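Verter com garra sem aprender a verter: resultado do método Sakel (longo, desculpem)
Fórum > Manipulação > Métodos e resultados

torque_manso
Publicado em 20/09/2026

Prometi em junho que voltava com números, e alguns de vocês tiveram a delicadeza de me lembrar disso em todos os tópicos desde então. Voltei.

Para quem não acompanhou: o Sakel é um jeito de treinar a política de verter sem prever a trajetória inteira. A rede prevê só a pose final do gargalo em relação à borda do recipiente, e um planejador chato e antigo faz o caminho até lá. A ideia original é do Quentin Boyer, a implementação é do Chiến Ngô, e os bugs são meus.

O protocolo, passo a passo:

1. Um braço segura a garrafa perto da base, já na garra. Pegar a garrafa é outro problema e outro artigo, provavelmente de outra pessoa.

2. A garrafa vai com a tampa branca rosqueada. O que medimos é pose: posição do gargalo, inclinação e distância até a borda. Conta como acerto quando a tampa fica sobre a abertura, ou entrando de leve nela, com o gargalo para baixo.

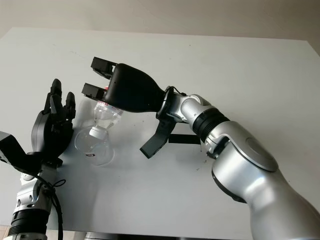
3. O outro braço fica com a mão erguida e não participa. Entra no planejador como obstáculo, papel que desempenha com muita convicção.

4. Recipiente transparente em posição nova a cada tentativa, câmera na cabeça, nenhuma marca no vidro além da etiqueta que já está lá.

Resultado: treinamos com 159 demonstrações e chegamos a 61% de acerto. O baseline Divell, que prevê a trajetória completa, usou mais de 2000 e ficou um pouco acima disso. Um pouco mesmo. Não vou fingir que ganhamos, mas eu dormi bem melhor durante a coleta.

kinematica_da_vovo
Parabéns pelo número, de verdade. Agora a parte desagradável: tampado isso não é verter, é apontar. Com líquido o centro de massa anda, a vazão muda com o ângulo e a sua "pose final" deixa de ser final. Eu trocaria o título por "Apontar garrafas para copos", que também é uma contribuição respeitável.

torque_manso
Aceito metade. Verter é apontar e depois controlar vazão, e quase todas as falhas que vimos no Divell eram de apontar. Se o gargalo está do lado de fora do recipiente, a elegância do controle de vazão vira um assunto para o rodo.

solda_fria
E os 61%, são de quê? Objeto transparente em cima de outro objeto transparente, mesa branca, parede clara... se a profundidade vier da câmera, eu nem acredito no número. Aqui o nosso sensor olha para vidro e devolve poesia.

torque_manso
Não usamos profundidade no recipiente. Só RGB, e a rede estima a elipse da borda. Quando o erro é grande, quase sempre a borda foi confundida com o reflexo na parede do vidro. A garrafa é mais fácil: a pose da garra vem da cinemática, e o deslocamento até a tampa é calibrado antes de cada série.

O momento em que a previsão mais oscila é com a garrafa ainda alta e quase deitada, antes de inclinar.
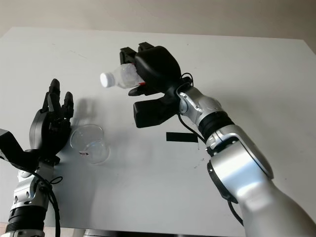
Nessa fase o gargalo está longe da borda, a estimativa pula alguns centímetros de uma inferência para outra e o planejador, que é um sujeito literal, obedece a todos os pulos. O Chiến resolveu congelando a previsão por 3 inferências e tirando a mediana. Perde um pouco de reação se alguém mexer no vidro durante o movimento. Ninguém deve mexer no vidro durante o movimento, mas já conheci estudantes.

kinematica_da_vovo
Mediana de previsão ruim é previsão ruim com boa educação. Vocês testaram sem congelar?

torque_manso
Testamos. Foi pior, e mais barulhento. A ablação está no apêndice, junto com tudo que me deixa mal na foto.

pappas_fan
Chegou a rodar no benchmark Pappas? Lá os recipientes são opacos e o pessoal do Nolletti publica com as sementes todas. Sem isso fica difícil comparar, cada laboratório tem a sua mesa e a sua definição de "entrou".

torque_manso
Ainda não. O Pappas exige vazão medida em balança, então caímos de volta na objeção da vovó. Está na fila.

solda_fria
Uma curiosidade sobre a comparação: o Divell foi treinado com a mesma garra? Se os dados deles vieram de outra ferramenta, as demonstrações a mais valem menos do que parece, e o seu gráfico de eficiência fica bonito demais.

torque_manso
Boa parte veio de outra ferramenta, sim. Fizemos ajuste fino na nossa, mas concordo que o eixo x desse gráfico merece um asterisco. Vou pôr o asterisco.

kinematica_da_vovo
Põe dois. E me avisa quando tirarem a tampa, que eu levo a balança.

torque_manso
Combinado. Subo o apêndice corrigido neste mesmo tópico, com a tabela separando erro de borda e erro de inclinação, que hoje estão somados numa coluna só por preguiça minha.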